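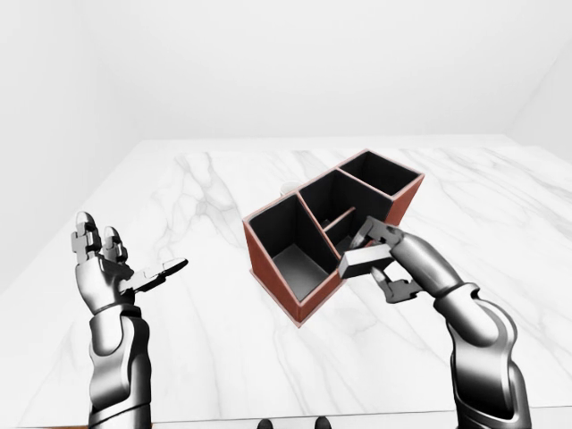

By the two-person robotics team, Senbridge Community Workshop – final report, spring term

We started this project because our workbench at Senbridge is a mess. Anybody who has shared a workshop will know the feeling: you put a small part down for a second, and by the next evening it has wandered into a box of bolts and you'll never see it again. Our idea was to build a pair of arms, which we named Kilby after the cat next door, that could put small things back into a desk organizer while we got on with something else.

The plan was to do everything on the real bench, but the left wrist took us until March to finish, so most of the work in this report was done in simulation. We modeled both arms and hands in Endska (the simulator our club already uses) and set them at a white marble tabletop in a plain room. The marble was a bit of a luxury, we admit, since the bench at Senbridge is scratched plywood, but it came with the starter files and we both liked it. The organizer is reddish brown on the outside and black on the inside, with compartments of different sizes.

The job we settled on was getting a small rectangular block into the narrow slot of the organizer. The big compartments had been our first target and they went well quite early on, so our mentor suggested we try something harder. She was right, although we grumbled about it for a whole Tuesday!

What makes the slot difficult is that the fingers need room too. With the block held level between the upper finger and the lower ones, the hand comes in very close to the rim, and a small mistake in the wrist angle is enough to bump the divider. We fixed most of this by slowing the last part of the reach and by having the arm stop for a moment just over the slot before going down. We also turned the organizer to a different angle at the start of each run, so that the program couldn't simply learn one path by heart – our first version had done exactly that, and we were very proud of it until somebody nudged the model.

The left hand has no part in the placing. We keep it raised and open off to the side, where it stays clear of the right arm. Later on we would like it to steady the organizer.

We ran 300 practice runs with the final settings, and the block ended up in the slot in 127 of them. That's lower than we hoped for, but our first settings managed only 60 out of the same number, so we were pleased all the same. Most of the misses came when the organizer was turned far from its usual angle.

Next term we want to move the program over to the real arms, with softer fingertips from the Tilahun kit and a cheap organizer we don't mind cracking. We would also like to try the same task with round parts, which roll, and which we have been putting off.

Senbridge Community Workshop | Contact the student projects desk | © Senbridge | Back to top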